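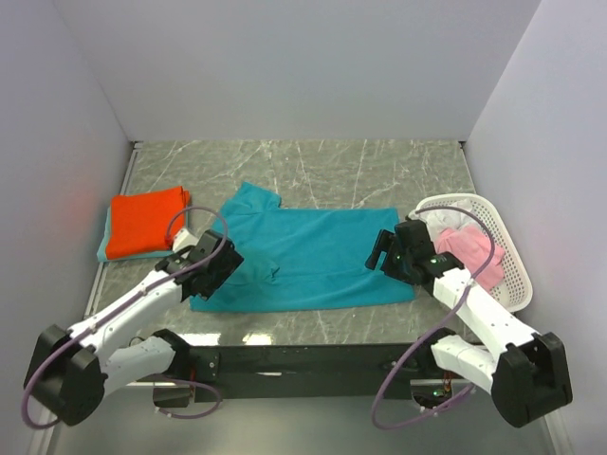 Trostside Skin Care Listings
Data card and README, version 2

Summary

Trostside is a cleaned table of hand cream, body lotion, foot balm and bar soap listings, put together from the catalogues of small shops that agreed to share them. Each row is one product at one size from one shop. There are 2,691 rows in the current version, and 1,197 of them have a full ingredient list. The rest have a name, a size, a price and whatever the shop wrote on the page.

It was built for matching work: deciding whether two shops are selling the same jar under slightly different names. People have also used it for sorting products by scent and for pulling ingredient names out of messy text. It should do for either, with the limits given further down.

What is in the folder

listings.csv – the main table, one row per listing
ingredients.csv – one row per ingredient per listing, in label order
scents.csv – the scent vocabulary, 32 terms
matches.csv – pairs of listings judged to be the same product
CHANGES.txt – what moved between versions
LICENCE.txt

All files are UTF-8 with Unix line endings. The separator is a comma and text fields are quoted. Several shops put line breaks inside their product blurbs. We kept them, so please use a proper CSV reader and don't split on new lines.

Columns in listings.csv

listing_id – a short code that stays the same between versions
shop_code – a letter code for the shop; shop names are not released
title – the product name as the shop wrote it
title_clean – lower case, with size and punctuation taken out
category – hand, body, foot, soap or other
size_value and size_unit – the size as listed
size_ml – size converted to millilitres, blank for anything sold by weight
price – in dollars, tax left as the shop showed it
scent – up to three terms from scents.csv, joined by a semicolon
blurb – the shop's own text
has_ingredients – yes or no
note – our remarks, mostly blank

Soap and most balms are sold in grams. We did not convert grams to millilitres, as the density differs too much from one product to the next. If you need one size column for everything, use size_value with size_unit and keep the two kinds apart.

How it was made

Shops sent their catalogues as exports or, in a few cases, as saved pages. The exports went through Nurden, our import script, which maps each shop's headings to the columns above. Saved pages were handled by a second script called Endik, which finds the price and size in running text. Endik makes more mistakes than Nurden, and rows that came through it have "page" somewhere in the note field.

After import, every title was read by a person. Titles that were plainly gift cards, soap dishes or postage were removed. Gift sets were kept if all the items were skin care, and these have the category "other".

Scents took the most time. Shops use a lot of different words for the same thing, and sometimes the same word for different things. "Linen", "fresh cotton" and "clean laundry" were all filed under linen. "Citrus" was kept as its own term and is not a parent of lemon, lime or orange. "Unscented" and "fragrance free" are two separate terms, as some makers use a masking scent in the first and nothing in the second.

Matches were made by blocking on category and size, then scoring titles with Kuroda, a plain token matcher, and then reading through every pair above the cut-off. A pair marked "same" means same maker, same formula as far as the label shows, and same size. A change of label or cap does not make a new product. A pair marked "unsure" was left that way after two readers disagreed. Please don't count these as either yes or no.

Known problems

Prices were collected over several months and are not comparable week to week. A sale price may have been recorded as the normal price, particularly for shop codes F and K.

Ingredient lists were copied as printed, spelling mistakes included. We have not merged "shea butter" with its Latin name, or "parfum" with "fragrance". The file ingredients.csv has a column called ingredient_raw and nothing tidier than that. A cleaned column was started in July and is not finished.

Foot products are thin on the ground. Most shops carried only one or two, and often from the same maker, so anything measured on that category alone will be shaky.

Some blurbs make claims about eczema, cracked heels or ageing. They are the shops' words. They were not checked and should not be treated as health information. We also can't tell you whether "natural" means anything in a given row.

French text appears in a number of titles and blurbs. It was left in place. Accents survived the import in every file we looked at, but title_clean has them removed.

Multipacks are inconsistent. A pack of three soaps may be listed with the size of one bar or the size of all three. Where we could tell, the note says "pack size" or "bar size". Where we couldn't, the note is blank.

Splits

There is no official split. If you make your own for matching, split by maker and not by row, or near copies of the same title will land on both sides and your scores will look better than they should. The maker is usually the first word or two of title_clean.

Privacy

No customer reviews, order records or staff names are included. A few blurbs named the person who made the soap, and these names were replaced with the word MAKER.

Licence and use

The table, the scent vocabulary and the match judgements may be used and shared for any purpose, with credit to the Trostside project. The blurbs remain the property of the shops and are included with their permission for research only. If you are building something to sell, drop the blurb column first.

Corrections

Open an issue with the listing_id and what you think the value should be. A link to a clear photo of the label is helpful for ingredient fixes. Corrections go into the next version and are listed in CHANGES.txt. Shops that want their rows taken out can ask the same way, and the rows will be gone from the next version.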